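The House That Comes in the Box

Testing Juvdale, a simulated home for teaching robots to find and fetch

By Somtochukwu Odukoya

214 shares
19 comments

The first thing I did with Juvdale was get lost in it. I had installed the package before breakfast, picked a floor plan from the menu more or less by chance, and dropped a mobile robot with one arm into the middle of a room. By lunch the robot had bumped into the same chair many times and I had learned where the recording settings were.

Juvdale is sold by Zetirton, a small company that used to make floor-planning software for furniture stores. It is a set of simulated homes for people who train robots to do household work. You buy a license, download the rooms, load your robot model, and give it jobs: go to the counter, look for the cup, come back. The basic license costs $2000 a year for one seat. The lab license, which covers a whole group and adds the tools for editing rooms, is $3616.

The case for this kind of product is simple. A real apartment has to be rented and reset by hand after every run. A simulated one resets in a second, and a robot that drives into the furniture costs you nothing.

Zetirton says the rooms are meant to be lived-in. In the plan I used most, a white counter turns a corner in an open room, and the things left on it have nothing much to do with each other: headphones, eyeglasses, bottles, a drinking glass, a long wooden stick. A dark loveseat stands against the wall across from it. The floor changes from a light honey color to a darker reddish brown.

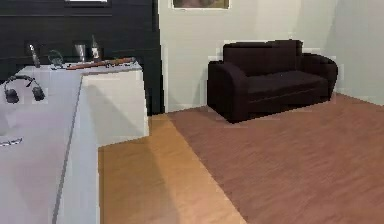 I asked for a demonstration of the room editor and got one over a video call. It took 20 minutes and most of that was spent on lights. You can move any loose object, swap it for another from the library, or scatter the lot at random before each run. The library has 2283 objects in the current release. Walls and built-in furniture stay where they are unless you have the lab license.

Random scattering is the feature I used most. It is fast and it mostly behaves. A few times it left a bottle half inside another object, and when the run started the two sprang apart and one went over the side. The manual lists this as a known problem and suggests a spacing value, which helped. I would like that value to be the default.

The pictures the robot gets are good enough for the work, but they aren't pretty. Edges go blocky where dark furniture meets a pale wall, and small dark things are hard to pick out when the wall behind them is dark too. You can raise the quality, and I did for one afternoon. Each run took almost three times as long, so I put it back. If your robot has to read labels on bottles, plan on buying a bigger graphics card or using another product.

Driving was better than I expected. Zetirton ships a ready-made navigation routine, and with it my robot could get from the loveseat to the counter without help. Chairs gave it the most trouble. It would plan a path that cleared the seat, then swing the arm into the backrest on the turn. The fix is a setting called carry posture, which folds the arm before the base moves. I found it on the second day, on page 41 of the manual. 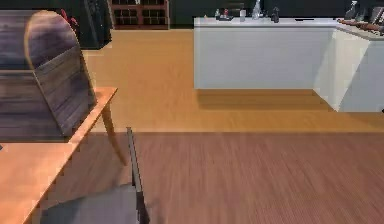 Grasping is where the price starts to look less fair. Juvdale handles cups and bottles well. Thin, flat things are another story. My robot pinched at a pair of eyeglasses for most of a morning, and when it did close on them they slid out in a way that no real pair would. Zetirton told me a new contact model is due in September. I have not seen it and can't say what it will change.

Two rival products came up whenever I talked to people who do this work. Zernedora has better grasping and far fewer rooms, and you have to ask for a quote. Ellery is free for students and has a busy user forum, but its homes look like showrooms, with bare counters and two or three objects placed in the open. A robot trained there may do fine until it meets somebody's real kitchen. Juvdale sits between them on price and ahead of both on clutter.

I ran 3637 episodes over the length of the review, most of them overnight. The program crashed four times. Each time it had saved everything up to the last finished episode, and I restarted from there. The logs are plain text files and easy to search. Support answered my emails the same day, except for one about license transfers that took a week.

For a group working on navigation or on finding objects in messy rooms, the lab license is worth the money, mainly for the editor. For one person the basic seat is harder to recommend, as the fixed furniture starts to feel familiar after a few hundred runs. Anyone whose work is mostly about hands and fingers should wait for the new contact model and try the 14-day trial then.

Juvdale runs on Linux and Windows. The trial includes two floor plans and the full object library.

214 shares | 19 comments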